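4.2 Ventilation claims and household storage

Much of the advice given to households on storing root vegetables rests on one idea: that moving air slows spoilage. The claim is repeated in leaflets, on product labels and in at least two of the surveys we reviewed, usually without a source. We are less sure of it than most.

The Rorkorstead survey asked 244 households how they kept potatoes and onions through December. Those using slotted containers reported throwing away less food than those using closed ones. The difference is real in the sense that it appears in the table. Whether it has anything to do with slots is another matter. Owners of slotted baskets also shopped more often and bought smaller amounts, and the survey made no attempt to separate these habits from the container. Waste was self-reported, too, and people are poor judges of what they discard.
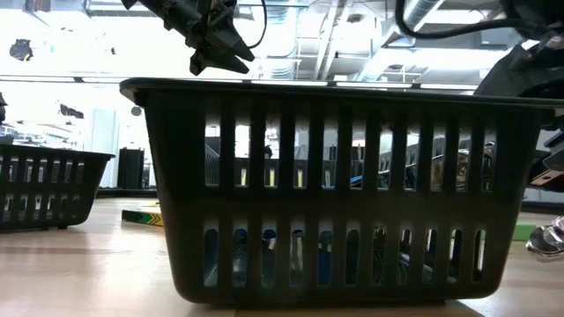

Figure 3. Black plastic basket with two rows of vertical slots in the long side.

The Mukia trial is often cited as the stronger evidence. It followed 14 kitchens for 5 weeks and weighed what was thrown out — a clear improvement on asking. Yet the term "ventilated" was never defined. A wire rack and a molded basket with solid bands between its openings were entered under the same heading, and container depth was not recorded at all. A deep basket filled to the rim may hold still air at its center however many holes its walls have.

Testa's later reanalysis pooled 1145 weighings and found a smaller effect, which disappeared once room temperature was included. We do not take this as proof that ventilation is useless. It does suggest that a cool cupboard matters more than the box placed in it, and that the labels promise more than the data allow.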